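The Slow Return of the Repair Counter

On Avgate Street, the Shevchuk shop fixes lamps, zippers and toasters at one long counter. It opened with 12 customers a week and now turns some away.

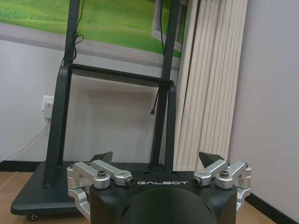 What does a typical repair cost? Most jobs run $15, and parts are extra.

Small shops like it faded when new goods got cheap. Ekico, a parts seller in the next town, keeps 4000 items on its shelves, many for models no longer made.
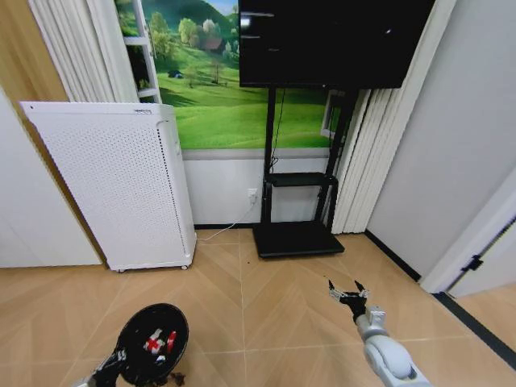 Old fans are the hardest to match. Their motors were rarely labeled.

Jilia, a tailor shop two doors down, takes the coats.
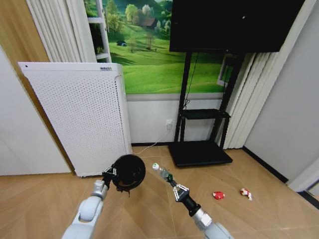
Linings are the usual trouble, and most are ready by Tuesday.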